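### 3.2 Where the snacks end up

I'll admit I went into this part of the study thinking that snacks at home live in the kitchen. They don't, or at least they don't stay there. Of the 516 diary entries we collected, 200 mentioned packets kept somewhere else -- a bedroom, a hallway shelf, the back of the car -- and what really caught my eye was how often the container was just a plain cardboard box. I started calling these "floating boxes" in my notes and the name stuck, so I'm using it here (see Figure 3).

A floating box doesn't have a proper home. It gets carried to wherever people happen to be sitting, put down on the bed or the sofa, picked through, and carried off again. Because it's shallow and open you can see nearly everything at a glance, and I think that's a big part of the charm!

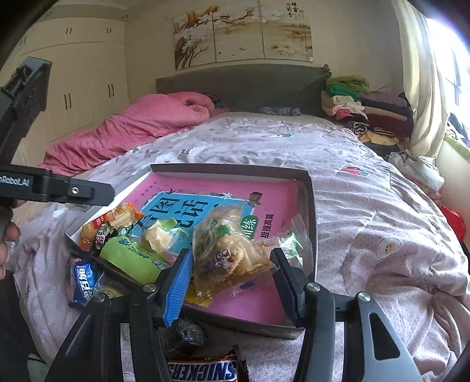
*Figure 3. Packaged snacks and a pink printed cover in a shallow open box on a bed covering.*

The other thing I hadn't planned for was the mixing. In 36 homes the box held at least one thing that wasn't food, usually something made of paper (books, mostly, plus school letters and the odd takeaway menu). Goossens, our coding scheme, had no label for this at all, so I went back one Wednesday and added one. Flat things tend to go in first and end up as a sort of floor, with the small packets drifting to the sides -- several families told me they'd stopped noticing the book was there. I come back to these mixed boxes in the next section, where I compare them with the kitchen drawers.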